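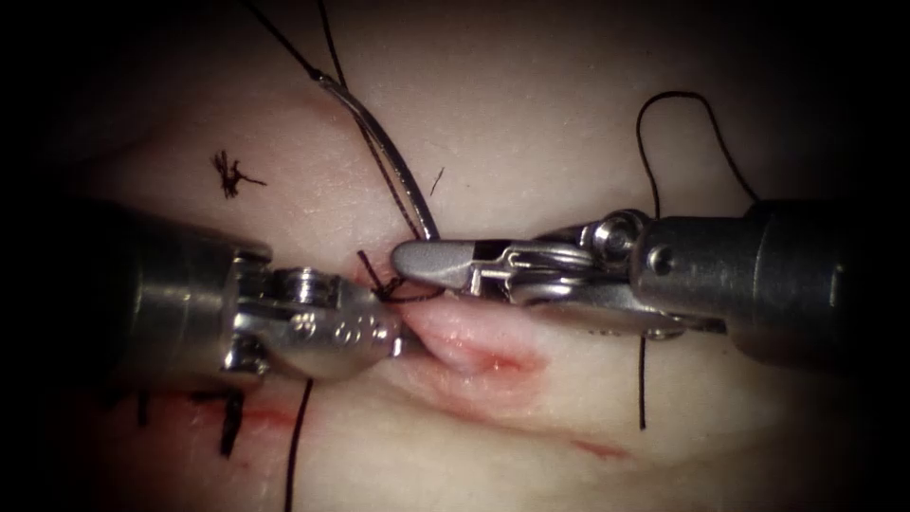 *Two instruments meeting over the incision*

# Trading in my Selo phone before the new one is out – lock in now or wait?

**pocketlint_k** · posted July 2022 · Phones & Carriers

OK so quick one. New Selo is supposed to be announced in a few weeks, and the Brundum store near me is doing "early trade-in" where you hand in the old phone, get credit, and the credit goes toward a preorder. They quoted me 225 for mine. Selo's own site says "up to 800" for the same model, which, yeah, "up to."

Phone details:

- 128 GB, bought new in December
- battery health shows 80 percent, seems low for the age??
- tiny scratch near the charging port, screen fine
- still three payments left with the carrier (Gorneck)

Things I can't figure out:

- does the quote hold if the launch slips
- will they even take it with payments still owed
- do I have to be without a phone in between. I use it for work so that's kind of a dealbreaker

The guy at the counter said "should be fine" to all three, wich is not an answer. I don't care about the new camera stuff really, just want a battery that gets me to dinner. Thanks in advance, typing this on my lunch break.

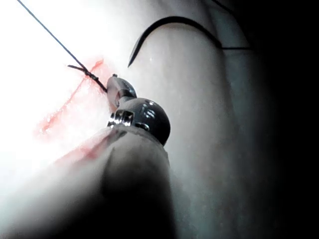 *Jaws and ball joint, close up*

---

**tidewater_sam** · 14 helpful votes

Did this last year with the previous Selo so some of it may have changed, check the fine print.

Payments first. Gorneck won't release the phone until the balance is zero. Pay off the three payments, wait for the confirmation email, THEN go in. I showed up without it and got sent home. The store can look up the status but their system was a couple days behind, so bring the email.

Quote: mine was good for 30 days from the date printed on it. Not from the launch. If the launch slips past that you get requoted, and after a launch the requote is always lower. Ask them to print it. If they won't print it I'd walk.

The "up to" number on the maker's site is for the biggest storage, perfect condition, and only when you buy the top model the same day. Go through the whole form on the site, all the condition questions, and see what comes out at the end. Mine started high and dropped by more than half once I put in the real storage size.

Being without a phone – depends on the program. Early trade-in at Brundum meant handing it over up front. The mail-in one from Selo let me keep the old phone until the new one showed up, then I had two weeks to send it back. For you that sounds like the better deal even if the credit is a little less.

Before you hand over anything:

1. back up, and open the backup to make sure it's really there
2. move your two-factor codes (I forgot, lost an evening to it)
3. sign out of your account, then reset
4. take out the SIM
5. photos of all sides with the screen on

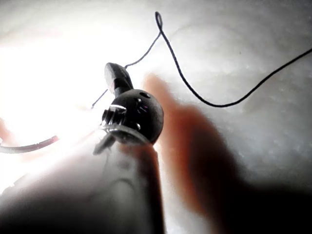

*Black earbud in the gripper*

---

**mrs_dialtone** · 3 helpful votes

dont trade in. sell it yourself. Always more money, just meet somewhere public and reset it first. my sister's phone went same day

---

**quarterpast9** · 8 helpful votes

Different angle, do you need a new phone at all? You said it's the battery. 80 on a phone that new is under what it should be and the Selo warranty is one year, so you're still covered if you go before it runs out. Call them, don't use the chat. Chat told me to close my apps.

If they say no, a repair place like Iwasaki will swap the battery for a lot less than a phone. Takes an hour or so. Ask if they use the original part, otherwise you get a warning message in settings forever.

Also the new one was listed at 1109 at the store I looked at, preorder page, before tax. Take your 225 off that and it's still a lot for "gets me to dinner."
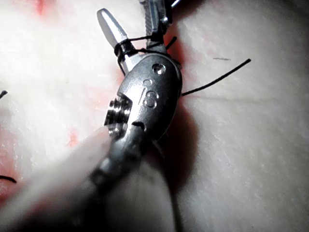

**pocketlint_k** · follow-up

Thx all. Called Selo, they ran a remote check and the battery does qualify, so I have a mail-in box coming. Still need a loaner for the work days – Gorneck says they might have one, have to go in and ask. Did the trade-in form too out of curiosity and it dropped like Sam said. Leaving this open til I know if the loaner thing is real.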